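Chapter 6
Sorting Loose Parts with Two Arms

6.1 The task

The build in this chapter sorts toy bricks by color into a tray with three compartments. It was assembled over one summer in a shared workshop in Tisadville, and it uses two arms on a common rail. Readers who finished the single-arm feeder in Chapter 5 can reuse the power supply and the stop circuit without changes.

Set up the grippers first. Fingers must be square to each other at the tips, and the opening must be measured at the tips as well, with no part between them.
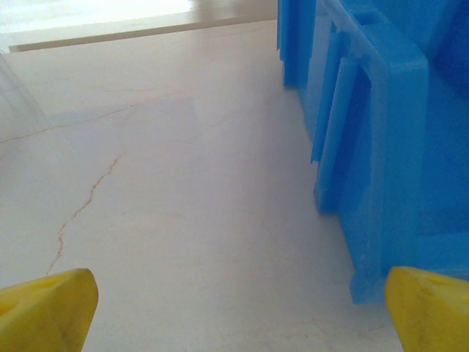 Filippos Theodorakopoulos objected to this order of work. He would fix the rail and the tray first and leave the fingers for the end, on the grounds that every change in mounting height means a new finger setting. Both orders are workable. The one used here finds a bent finger before the arm is bolted down.

6.2 Grasping a hollow part

A toy brick is stiff across its closed face and flexible at its open side. A brick lying with the open side up is held by its outer walls, and excess force bows them inward. Begin at the lowest force setting and raise it in single steps until the part no longer slips during a slow lift.
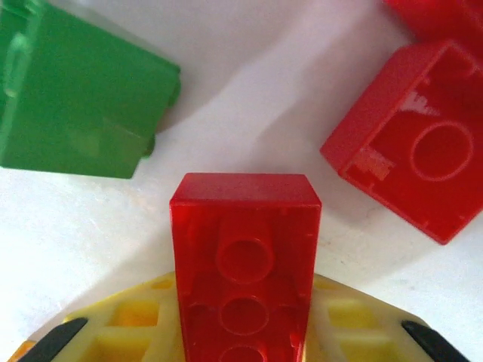
Record the setting for each part shape. The log kept for the Tisadville build holds 1,608 grasp attempts, of which 1,423 ended with the part in the correct compartment. Drops and wrong-color placements are entered separately.

6.3 Layout of the cell

Both arms share one rail, so their reach overlaps over the middle of the table. Place the tray and the parts inside this overlap. Either arm can then serve any compartment, at the cost of a collision check before each move. 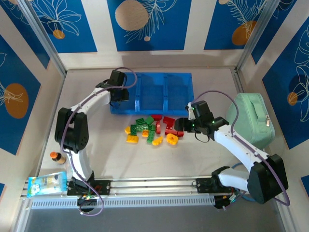 The check used by Umut Bilgin is a simple lock. An arm requests the tray zone, enters when the zone is free, and releases it after the gripper has cleared the tray wall. The waiting arm may hover over the loose parts but may not cross the tray edge.

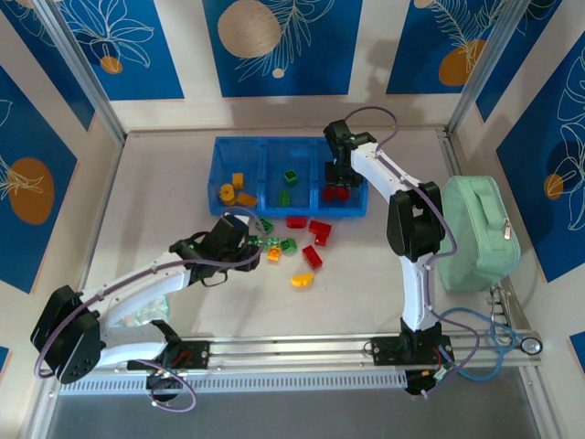
Set the release height before tuning speed. A part let go too high can bounce into the next compartment. Allow up to 3 retries per part, then skip it and continue with the next. Section 6.4 gives the lock as a state table.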